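Volter Tabletop Polling Screen
Product code 2178
Home > Elections and Meetings > Polling Screens

A folding privacy screen for parish polls, council by-elections and any vote where people need to mark a paper without a neighbour reading it.

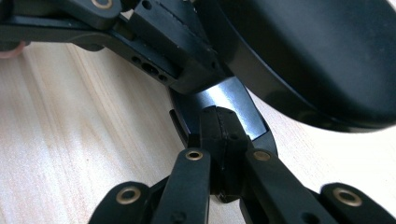
By Tsehay Gebremichael, Elections and Meetings
Updated September

I love this one! We've stocked polling screens for years, and most of them were either too flimsy for a draughty village hall or so heavy that the presiding officer needed help getting them out of the car. The Volter folds flat, weighs almost 2 kg and opens in a few seconds (yes, even at six in the morning, before anyone has found the kettle). The three panels are tall enough for privacy when the voter is standing, and there's a lower version for people who'd like to sit down, with room for a wheelchair to pull in close.

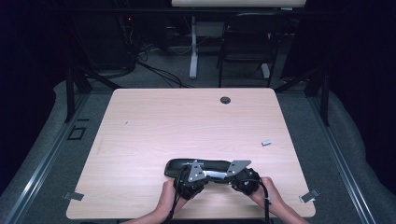

Polling screens get set up on whatever the hall has, so Umut Öztürkmen in our workshop redesigned the feet this spring. They now sit well in from the ends of the panels, and a table with rounded corners like this one gives them plenty to stand on. The rubber pads are pale grey and leave no marks on light wood. I'm really pleased with that, as the old black ones did!

What's in the pack
5 folding screens
Pencil holders with cord
Carry bag with shoulder strap
Spare rubber pads

Packs can be hired for a single polling day. For orders above 50 screens, please ask Yupin Petchrat for delivery times.

Goes well with: Buteo ballot box, Adier table signs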